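Xolalpa Color Words

A word list and small set of notes on how people name colors when they're in a hurry. Put together by Higinio Quezada and Elvia Rosales, and still growing!

What this is

We love the names people give to colors when there's no paint chart in front of them. Ask a person to pick "the red one" and they just do it. Ask them to tell you about two reds side by side and suddenly you get brick, ketchup, old barn, fire truck, "my grandmother's coat" (that one came up twice, from people who had never met). Xolalpa is our collection of those answers, cleaned up enough to search and sort but with the odd spellings left in.

It started as a way to settle an argument over where orange stops. We haven't settled it, and the file has become much more fun than the argument was.

What's inside

words.csv has one row per answer, with the word or phrase, the basic color family, and the prompt the person was given.
families.csv maps each answer to one of 12 families. Elvia did the first pass and Higinio did the second. Where they disagreed, both labels are kept.
notes.txt is a loose diary of the decisions we made, including the long entry on teal.

How we asked

Every person got the same 4 prompts, always in this order:

1. Name the color with one word. Red, green and yellow are the easy ones, and most people answer before you finish talking.

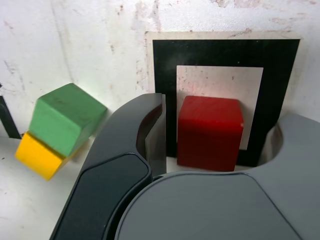 2. Name it again without using the first word. People slow way down at this point, and the best answers in the whole file come from it.

3. Name the shaded side of the same thing. A lot of folks switch to a completely different family, which we did not expect at all.

4. Name a color nearby that you'd normally ignore. Grays rule this one. We got slate, pencil, wet sidewalk, charcoal, pigeon, dishwater, and a lovely "Tuesday gray" that we had to file under other.

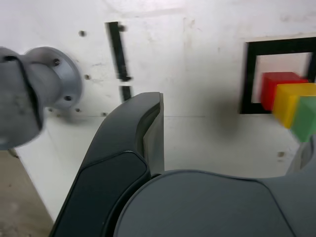
Charcoal, slate and silver: three words from the gray family.

Known problems

Brown is thin. We need more browns!
Answers were typed by whoever was asking, so "grey" and "gray" both show up. We left them alone in words.csv and merged them in families.csv.
The Rokau batch has no entries for prompt 3. The sheet went missing and we didn't want to guess.

Using it

Load words.csv with any spreadsheet program. If you sort by prompt first and family second, the jumps between families are easy to spot. The Hinonwood sorting script works too, but it needs the header row taken out.

Adding your own

Please do! Send a sheet with the same columns as words.csv and keep the wording of the prompts as is. Higinio goes through new sheets on Wednesday evenings. The next version, Drimska, is planned for November and will have a proper section on browns if enough of them come in.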